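Domestic Materials, Unit 3: Cutting Boards and the Claims Made for Them
Notes by Hidayah Sumampouw
Stinden Evening Classes, course 3056

Read before Friday. Bring a board from home if you can carry it on the bus.

Most advice about cutting boards comes from people selling cutting boards. Treat it that way. The leaflet from Mahrous that went round last week says bamboo is "naturally clean." It gives no test, no comparison and no date. I would like you to mark every sentence in it that could be checked, then see how many are left.

Terms for this unit

Groove: a channel cut near the edge to hold juice. It holds a little. Tilt the board on the way to the sink and you will find out how little.

Rim: a raised edge. Handy for crumbs, a nuisance for a long knife.

Grain: the lines in the surface. Stripes can come from strips glued side by side, and sellers like to call this a feature. Ask what the glue is. I have asked 2 shops in Purkport and got a shrug from both.

Points to argue over

A bigger board is said to be safer. Perhaps, if the counter has room for it. A board pushed up against an appliance leaves your elbow nowhere to go.

Stacking boards saves space — and the top one may rock. Press each corner before you cut.

Oil is recommended monthly by people who sell oil. Look at the surface and decide for yourself.

A grooved bamboo board, in both cases:

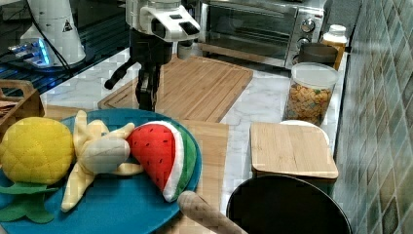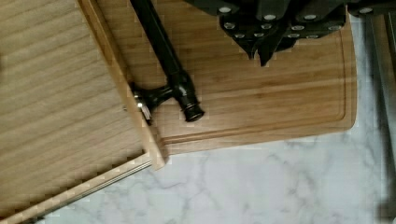 Does a juice groove make a board better for everyday chopping?

For everyday chopping it makes little difference. It takes up space at the edge, and it needs scrubbing. It earns its place when you carve a roast or cut up ripe fruit, so a plain side and a grooved side on one board is a fair compromise.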